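Fleseck Facilities Help Desk
Ticket 2482
Status: Closed
Category: Lighting / electrical
Location: Main room, ground floor
Opened by: Severyn Ivanyshyn
Priority: Normal

Summary: Ceiling light under the camera buzzes and drops out

Severyn Ivanyshyn, 9:10 am
The fluorescent light below the security camera buzzes when it is first switched on. After a while it goes off for a second or two and comes back. The other lights in the room stay on when it happens. It started at the beginning of May and used to do it once in a morning. Yesterday it did it 5 times before lunch. We have people working in there most of the day and it is getting hard to ignore.

I tried turning the wall switch off and on again. The buzz stopped and then came back.

Help Desk, 9:45 am
Thanks. Please don't open the fixture or try to turn the tube yourself. Three questions:
Does the camera lose its picture when the light drops out?
Is there any smell or dark marking at the ends of the tube?
Can you send photos of the room?

Severyn Ivanyshyn, 10:30 am
Camera picture is fine, I checked the recording for the times I wrote down. No smell. I can't see the tube ends from the floor.

Photos below. The bad light is the glowing one at the left in the first photo, right under the camera. The second has the brick wall with the white metal shelves in front of it. The third has the floor and the furniture: the round table with the office chairs, the desk with the monitor, and the other end of the room with the boxes on the shelving.

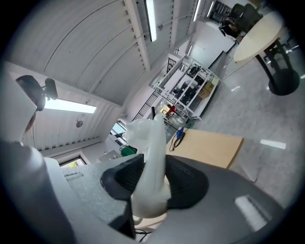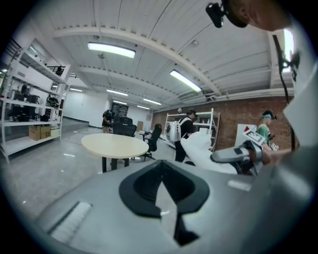
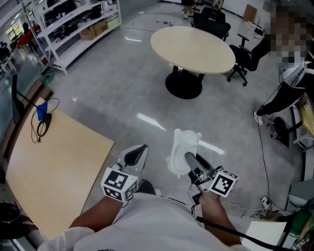 Photos attached to 2482, main room.

Help Desk, 11:05 am
Got them. The round table and chairs can be moved without trouble. Please also take the cardboard boxes off the lower shelf before the visit, in case the shelving has to be shifted. There is a long cable across the floor on the right in the third photo. It needs to be picked up before anyone puts a ladder out.

Assigned to Zakharchenko Electric. The ceiling is curved and the panels are ribbed, so they have been told to bring the tall stepladder. Nothing can be leaned on the panels.

Severyn Ivanyshyn, 1:20 pm
Boxes will go in the office. Is it all right to leave the monitor on the desk? It is a pain to set up again.

Help Desk, 1:35 pm
Yes, leave it. Put a sheet over it if you have one.

Zakharchenko Electric, site visit 1, 8:00 am
Isolated the lighting circuit at the panel. Took the diffuser side down and swapped the tube for a new one. Restored power. Buzz still present, light dropped out after twelve minutes. So not the tube.

Swapped the starter. No change.

Checked the connections at the wall switch. One screw slightly loose, tightened. No change at the fixture.

Ballast is the old magnetic type and has the date 1991 on the label. It was hot to the touch after a short run. Replacement is a Dastik electronic ballast, not carried on the van. Ordered. Fixture left disconnected, the rest of the lights back on.

Severyn Ivanyshyn, 10:15 am
It is a bit dim by the window with that one off but we can manage. The buzz is gone from the room, so it was all coming from that fixture. Any idea when the part is due?

Help Desk, 10:40 am
Supplier is Meris. They have it in stock and are sending it to Zakharchenko direct.

Zakharchenko Electric, site visit 2, 7:30 am
Old ballast out, Dastik ballast in. Starter removed, not needed with this type. Rewired to the diagram on the new unit. Ran the light for two hours with no buzz and no dropout. Camera feed checked on screen before and after. Old ballast taken away for disposal.

The other fixtures were not opened. If they are the same age, expect the same fault sooner or later.

Severyn Ivanyshyn, 4:50 pm
Quiet all day and it stayed on. Furniture is back where it was. One of the chairs squeaks now but I will oil it myself. OK to close.

Help Desk, 5:05 pm
Closed. A separate request has been raised to have the remaining fixtures inspected.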